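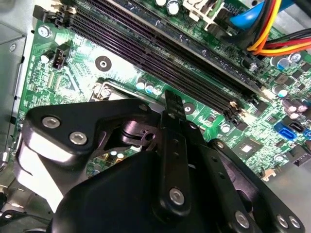

Unit 3: Contact faults during memory module work

Reading before lab: the Idska cell manual, section on force limits, and your own notes on tool frames.

3.1 The fault

The Idska cell was running the memory insertion task on an open PC. On the approach to the second slot the arm went into protective stop with a force limit message. The operator cleared the message and resumed. The arm stopped again at the same point. After the next resume it completed the move, pressed down, and bent a retention latch outward. The module was seated at one end only. The board was not powered, so there was no electrical damage.

The log shows 3 protective stops before the run was ended. The first one held all the information needed to find the cause.

3.2 Cause

The tool frame was wrong. A fingertip had been replaced in April and the new tip was longer than the old one. The tool center point in the Grisero controller still had the old value, so every commanded height put the tip lower than intended. On a flat table this error is easy to miss. Over a motherboard it is not: slots, capacitors and wire bundles stand at different heights, and the clearance between the finger links and the parts beside the slots is small.

A second factor made the result worse. The force limit had been raised to 70 N during earlier work on stiff latches and was not set back. The value for this task is 16 N.

3.3 What the stop does and does not protect

The protective stop reacts to load at the wrist. It does not know which part of the gripper is touching. A link resting on a capacitor and a fingertip pressing on a slot can give the same reading. Light parts can be damaged well below the limit. Cables are a separate problem, as a wire caught under a link may add almost no load until it is pulled tight.

3.4 Procedure after a protective stop

Do not resume.
Save the log and note the joint positions.
Check by eye for contact along the whole gripper, including the links and screw heads.
Back off by hand guiding, along the approach direction.
Check the tool center point against the Barros reference pin.
Read the force limit and compare it with the task sheet.
Restart at reduced speed with the module removed.

3.5 For the lab session

Bring the Komine log viewer set up on your machine. Find the first stop in the log and plot the vertical force for the 3 seconds before it. Mark where contact begins. Estimate the tool frame error from the commanded height at that point and the slot height on the drawing. State your units.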